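The Workwear Label That Only Makes Four Jackets

Vesta sells four jackets. It has sold the same four since it opened in Hevby, and there is no plan for a fifth.

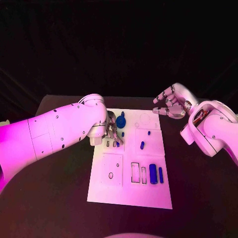
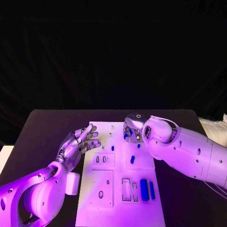
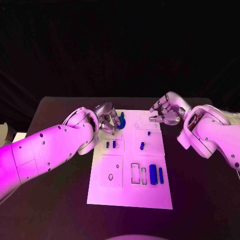 The best known is the Cao, a boxy chore coat with 13 buttons if you count the spares sewn inside the hem. It comes in navy, brown and a gray that looks green in daylight. The cloth is a heavy cotton twill, stiff for the first month and easy after that. Buyers who want it soft from day one are told to go up a size and wash it twice.

Last year the label made 1,924 jackets, all of them cut and sewn in a former dairy on Todulside. Each one takes 22 pattern pieces – more than most coats of this shape, mainly on account of the two-part sleeve. The elbow bends where your elbow does, and the cuff stays put when you reach for something.

Repairs are done in the same building. Torn pockets are the usual job, then collars. The old thread color is matched where possible, though many customers now ask for a contrast.

The next batch goes on sale in October. Navy will be short again, and the shop no longer keeps a waiting list.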